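Call for Participants: Working Group on Good Practice for Tabletop Manipulation Trials

Reference 2646
Posted November 23, 2024

The Mirnberg Test Site is recruiting participants for a working group that will draft and trial a code of practice for robot arms handling small objects on tables. The code will cover workspace layout, cable routing, operator conduct, stop procedures and the recording of failed attempts. It is meant for laboratories and small workshops that run a single arm with no fixed guarding.

The present draft, known as the Gikitz draft, was written from the procedures of two sites, Mirnberg and Prandville. Several clauses are disputed. Clause 4 (distance between operator and arm during a reset) and clause 7 (what counts as a completed placement) were returned by reviewers with conflicting comments and will be rewritten by the group.

Who we are looking for

Operators who have run or supervised manipulation trials for at least 800 hours. Time on industrial arms counts if the work involved picking and placing loose parts.

Safety staff with responsibility for machinery in a shared room.

Technicians who build or maintain soft or multi-fingered grippers. We are short of applicants in this category.

A degree is not required. Participants must be able to read and comment on technical text in English.

What the work involves

Each participant will review the draft clause by clause and submit written comments using the form supplied. Participants will then attend one practical block at Prandville in April and apply the revised clauses at a bench. Tasks are limited to pick-and-place with light objects and open containers. Every attempt is logged, including drops, missed grasps and operator stops. An attempt may not be removed from the log after the arm has moved. 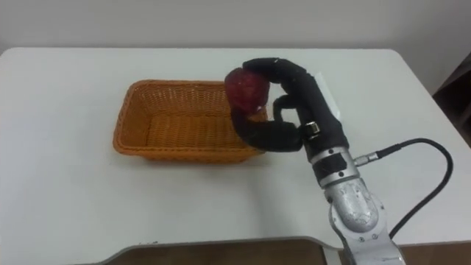 Pick-and-place task: red object held beside the rim of an orange basket.

Under the draft, the operator checks the following before the first motion of each session: the stop control is within reach, cables have enough slack for the full range of the task, the container is in its marked position, and no hand or tool is inside the reach of the arm. Participants will be asked to record how long these checks take and which of them were skipped or done out of order. Skipped checks are treated as findings against the text and will not be held against the person.

Time and payment

The review takes almost 30 hours in total, spread over the period before the practical block. The block itself lasts three days. Participants receive a fixed fee of $1000, paid after the final comment form is accepted. Travel to Prandville and lodging are covered separately. Employers may receive the fee on a participant's behalf if this is agreed in writing beforehand.

Conflicts of interest

Applicants who are employed by a gripper or arm manufacturer may take part but may not vote on clauses 7 to 9. Current contractors of Quintero, which supplies the logging software, are not eligible.

How to apply

Send a one-page summary of relevant experience and a completed interest declaration to the working group office at Mirnberg, quoting the reference above. State which category you are applying under. Applicants who fit two categories should choose one. Incomplete declarations will be returned once for correction.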